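Teaching a gripper its way around a kitchen - speaker notes
Student robotics showcase, 2024-09-08

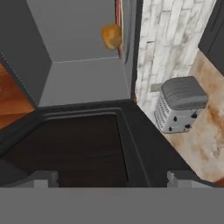 Open with thanks, then straight in. We're a student club of mixed years and we've spent the season on one job: get a simulated arm to tidy a kitchen. We called the project Clesa. Ask for a show of hands - who has ever lost an hour to a spoon?

Why simulation. We share one real arm with the Kinyua team and only get it on Sundays. In the simulator everyone can have a go at once, and if you drive the gripper through the benchtop you just press reset. (Pause, someone always laughs.)

How the work is split. Year 9s drive the arm by hand and record the runs. Older students clean up the recordings and train on them. By the end of June we had 1,716 runs saved, and we kept 975 of them. Say a bit about the ones we threw out! Most were people getting bored halfway and wandering off across the room.

What makes kitchens hard. The overhead view is great for sinks and terrible for judging height. Dark surfaces gave us grief as well - the basin and the surround are close in colour, so the edge is easy to miss. Toaster on the marble, same trouble from the other direction: plenty of pattern, and the early models got distracted by it.

Slow down here. Explain open and closed fingers with your own hand. Start wide, line up, then come down. The kids who learned it in that order were miles ahead after a week.

Results. On the Imeck task set we ran 96 trials and 40 went through cleanly. I'm really proud of that number. Our first try at the same set got none.

Next: drawers, then the Brimasari round, with a new crew of drivers.

Leave five minutes for questions. Spare controller is in the blue bag if anyone wants a turn.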